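Handling Cell Upkeep – Progress Report to the Andov Fund, Second Period
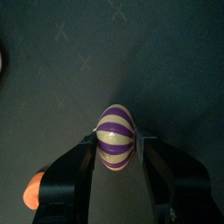 Reading time: 4 min

This report covers the work done on the Zarkero handling cell since our last report in June. The grant pays for setup, upkeep and repair of one cell at our Eder workshop. It does not pay for new applications, and none were started.

Status

The cell is running. It was out of service for seven working days during the period, all of them tied to the gripper repair described below. The remaining work is on schedule except for the spare parts order, where the supplier has moved the delivery date twice.

Gripper repair

At the end of the last period we reported that the two fingers were no longer closing evenly. One finger reached the part before the other and pushed it sideways before the grip was complete. On blocks and other flat-sided parts this made little difference. On rounded parts it did, and the painted eggs we use as check pieces were turning in the grip.

We took the gripper off the wrist and opened it. The guide on one side was worn and the screws holding that finger had backed out slightly. The guide was replaced from stock. Both fingers came off, the mounting faces were cleaned, and the fingers went back on with new screws and thread lock. We then reset the closing position and the zero point.

The first attempt at the zero point was wrong. It was set with the cell cold, straight after the morning start, and by noon the fingers were closing too far. We now run the gripper through 200 open and close cycles before setting it. This has been added to the written procedure.

Grip force

Grip force was set again after the repair. The old value had been raised over time to make up for the worn guide and was too high for light parts. We started from the lowest setting and worked up with the striped egg, the purple and cream one, held upright between the fingertips at about mid-height. The stripes run around the egg, so any turn or tilt in the grip is easy to see in the wrist camera view. The plain check pieces are harder to judge this way and we have stopped using them for force setting.

The final value is lower than the one in the handover file from Esosa. We have told them and asked for the file to be updated. Until that happens, anyone who restores the cell from the handover file will need to enter the new value by hand. A note to that effect is taped inside the cabinet door.

After the new force was set, the cell completed 542 picks of the check pieces over three shifts. Two pieces were dropped, both in the first shift and both before the zero point was corrected. There have been no drops since.

Wrist camera

The camera was cleaned and its bracket tightened. The hand-eye calibration was repeated afterward using the standard routine and passed on the second run. The first run failed on a loose connector, which was reseated.

Light remains a weak point. The arm and gripper throw a broad shadow over the gray work surface, and the light X marks on it are faint to begin with. They can be found by eye in the camera view, though some only just. We tried a higher exposure, but this washed out the highlights on glossy parts, so the setting was put back. A small side light is on order and can be fitted without changing the bracket.

Routine upkeep

The following is now done on a fixed schedule and logged:

Fingers wiped and finger screws checked – every shift
Work surface cleaned – every shift
Zero point checked – once a week, after warm-up
Cable run along the arm inspected – once a week
Full backup of the controller – once a month

The shift checks take less time than we allowed for. The weekly cable inspection takes longer, mostly due to the clips near the elbow, which have to be opened one by one. We would like to replace them with hook-and-loop straps and can do so within the current budget.

Spending

Spending is below plan. The guide came from stock and was not charged to the grant. The largest open item is the spare finger set. If it does not arrive in the coming period we will ask to carry that amount over.

Next period

Fit the side light and repeat the camera calibration. Replace the cable clips. Receive and test the spare finger set, then time a full finger change. Our target is 30 minutes, including warm-up and zero point; with the current procedure it takes nearly twice that.

One decision is needed from the fund. The service contract on the arm comes up for renewal before the next report, and we need to know whether it may be charged to this grant or has to come out of our own workshop budget.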